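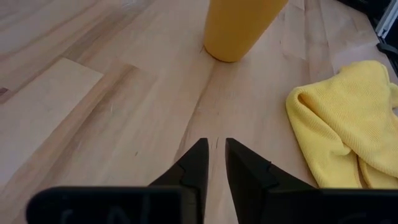 Setup and Upkeep of a Two-Finger Gripper Cell for Table Wiping and Cup Placement

Marietjie Fourie
Project report, Automation Laboratory, Neltton Technical College
Supervisor: Minoru Ishida
Submitted Jan 3, 2023

1. Scope

The report covers the mounting, alignment and maintenance of the parallel gripper on cell 2 of the Neltton laboratory. The control software is treated only where a setting had to be changed after mechanical work. Path planning and the grasp selection code are the subject of a separate report by the second project group and are not repeated.

The cell was handed over in May with the arm installed, the wrist camera mounted and the gripper fitted. Grasp reliability had dropped over the previous term. The project was to find the mechanical causes, correct them, and leave a maintenance procedure that the next group can follow without supervision.

2. Description of the cell

The cell consists of a six-axis arm on a steel pedestal, an electric parallel gripper, a small wrist camera and a wood-strip tabletop as the work surface. The gripper was supplied by Piline. The fingers are black, stepped on the outer side and tapered to a point. The step was used throughout the project as a reference for checking finger height, as it is easier to reach with a gauge than the tip.

The camera looks past the housing toward the fingertips. Both fingers and the upper part of the housing are always in view and take up the bottom of the picture. This has one practical benefit: the fingertip position in the image can be compared with a stored reference at any time, and a shift shows either that a finger has moved or that the camera has.

Two objects were used for the standard check, a yellow cylinder and a yellow microfiber cloth. The cylinder tests repeatability of closing on a stiff body. The cloth tests whether the tips meet properly, as thin fabric slips out of a closed gripper if the gap at the tips is uneven. In the standard layout the cylinder stands ahead of the gripper and the cloth lies to the right, nearer the housing, with bare wood between the two. Having both objects in yellow caused some trouble for the vision group, who were separating them by color in an early version. They now use shape, and the objects were kept.

The tabletop was not replaced. It has scratches, a paler patch toward the left as seen from the wrist camera, and visible seams between the strips. None of these affected the mechanical work. They do matter when the camera exposure is set, as described in section 5.

3. Condition at handover

The following was found at the first inspection.

The fingers did not close evenly. At the tips they touched first at the front edge, leaving a wedge-shaped gap toward the back. A strip of paper could be pulled out of the closed gripper from one side and not from the other.

The two screws on the left finger were below the torque given in the Piline manual. The screws on the right finger were correct. No thread locker was present on either pair.

Dust and lint had collected on the guide rails inside the housing. Most of it was fine yellow fiber, which matches the cloth. The grease had taken up the fiber and turned stiff at both ends of travel.

The cable of the wrist camera had one tie too few and could pull on the connector when joint six turned past its middle position. The connector was undamaged.

The tool center point stored in the controller did not match the fingers. It had been taught with an older, shorter set. An entry in the laboratory log confirms the finger change but no re-teaching afterward.

4. Mechanical work

4.1 Removal and cleaning

The arm was moved to the service position, gripper pointing down at chest height, and the drive power was locked out. The fingers were marked L and R on their inner mounting faces before removal. They mirror each other and can be exchanged by mistake, in which case the steps face inward and the gripper will not close.

The housing cover was taken off and the rails wiped with a lint-free cloth and isopropyl alcohol. Old grease at the end stops was lifted out with a wooden stick. Metal tools were not used near the rails. New grease was applied in a thin film and the carriages moved by hand over the full travel until the resistance was even. Excess grease at the ends was removed again.

4.2 Finger alignment

The fingers were mounted loosely and closed by hand on a ground steel plate from the Shabalala gauge set. With the plate held between the inner faces, the screws were tightened in turn, half of the final torque first and then the full value. The plate was withdrawn and the fingers closed without it. The front-edge contact was still present, although smaller.

The cause was a burr on the left mounting face, probably raised when a screw was driven in at an angle. It was removed with a fine stone and the face was cleaned. After remounting, the paper strip was held equally on both sides.

Medium-strength thread locker was used on all four screws. The screws were marked with paint across head and finger, so that later movement can be seen without a torque tool.

4.3 Camera and cable

The camera bracket was not removed, in order to keep its calibration. The cable was given an extra tie at the flange and a service loop long enough for the full range of joint six. Joint six was then jogged slowly to both limits with one person watching the cable and one holding the enable switch.

5. Re-teaching and settings

The tool center point was taught again by the four-orientation method, using a pointed pin clamped to the table. The reference is the midpoint between the closed fingertips. The seam in the wood that lines up with the gap between the tips at the home position is convenient for a quick look, but it must not be used as a reference. The table can be bumped out of place.

The new length was entered in the controller and the old tool entry deleted. Keeping it under another name was considered and rejected, as the previous mix-up had started in that way.

Closing force was set to 80 N for the cylinder. The cloth is handled at the same force. A lower value was tried for the cloth and gave no benefit.

Camera exposure was fixed by hand. On automatic, the pale wood filled so much of the image that the camera darkened everything, and the edges of the black fingers could no longer be told apart from the housing. Soft overhead light is sufficient. The blinds on the window side should be closed before the reference image is taken - direct sun puts a hard shadow next to the cylinder.

6. Check runs

The check run is one grasp, lift, hold and release, alternating between cylinder and cloth. The arm returns to home between grasps. A run counts as failed if the object is dropped, missed, or held at a visible angle (cylinder only).

Before the work: 159 runs, 131 passed.
After the work: 159 runs, all but 6 passed.

The six remaining failures all concerned the cloth. In each case it was lying flat, with no raised fold for the fingers to close on, and the tips slid over it. A bunched cloth with a standing edge was picked up every time. The failure is therefore assigned to the grasp strategy and was passed on to the second group. No mechanical change is proposed.

The share of cylinder and cloth failures in the earlier series cannot be given, as the first log sheets recorded only pass or fail. The sheets were changed before the second series. The comparison between the two series is limited for this reason.

7. Maintenance procedure

Before each session
Look at the paint marks on the four finger screws.
Close the gripper on a paper strip and pull from both sides.
Compare the live camera view at home position with the stored reference image. If the tips are out of place, stop and find the cause before running anything.
Wipe lint from the fingers and the housing edge.

Each month
Jog joint six to both limits and watch the camera cable.
Move the carriages by hand over full travel with drive power locked out. Uneven resistance means the rails need cleaning.
Check the tool center point against the pin.

Each term
Open the housing, clean and grease the rails as in 4.1.
Replace the cloth. A worn one sheds more.

After any finger change
Align on the steel plate, tighten in two steps, re-teach the tool center point, store a new reference image, and write all four in the log with initials.

8. Open points

The housing has no seal against fiber. Minoru Ishida suggested a brush strip along the finger slot, and a sample has been requested from a supplier in Osville. It had not arrived when the report was written. The clearance between carriage and cover is small, and the strip may have to be cut down on the inner side.

The torque screwdriver is shared with cell 1 and is often missing. A second one should be bought, or the tool signed out in the log.

The burr on the left mounting face may return if screws are forced. The thread itself was checked with a gauge and is within limits. If it has to be repaired later, a thread insert is possible, but the finger must then be aligned again from the start.

Spare fingers are in the drawer under the controller, in the bag marked "long". The short set was moved to the stock room.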